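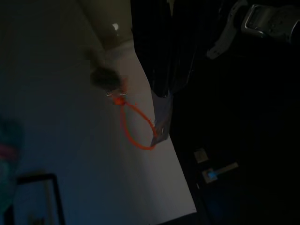
Cord loop and tag.

Property Management, Unit 6
Key control in small buildings

Read the Leclerc handout first. We will use its terms in class.

A key system has two parts: the keys themselves and the record of who holds them. Most losses start with the record. A key goes out to a plumber at 8 a.m., the clerk is on the phone, and the entry is left for later. By May there are a dozen gaps and the only fix is to check every lock by hand.

Terms
Change key: opens one lock, or a group of locks keyed alike.
Master key: opens all locks in a set.
Issue: handing a key to a named person, with a time.
Audit: matching the keys on hand, plus those signed out, to the record.

Labels
Do not put a street address or unit number on a tag. Use a code, and keep the code list in a separate locked place. If a coded key is dropped in the parking lot, the finder learns nothing from it. Names of tenants should not appear on tags either.
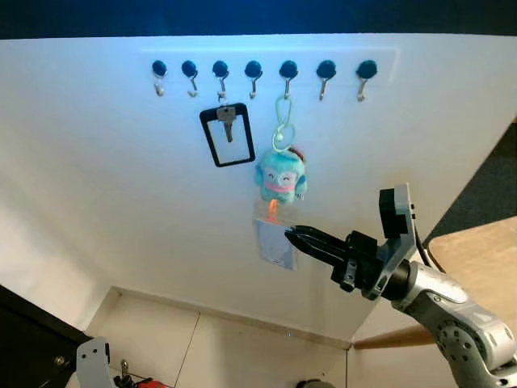 Francine Girard

Storage
Open hooks are fine for sheds, mail rooms and other low-risk doors. Master keys go in a locked cabinet, and so do keys to occupied units. Give each key its own position and leave that position open while the key is out. Doubling up saves space but makes an audit slow.

Case: Wandthorpe
The Wandthorpe site had 735 keys on its books and two clerks. Each clerk kept a separate log, one by tenant and one by door. When a master went missing, the logs disagreed on who had signed for it last. The owners paid to rekey two floors, then moved to a single log with one line per issue - code, name, time out, time in.

For next class
Write a one-page issue policy for a building you know. Say who may sign out a master, for how long, and what happens when it is late. Bring a paper copy for Harpreet Gill, who is grading this unit.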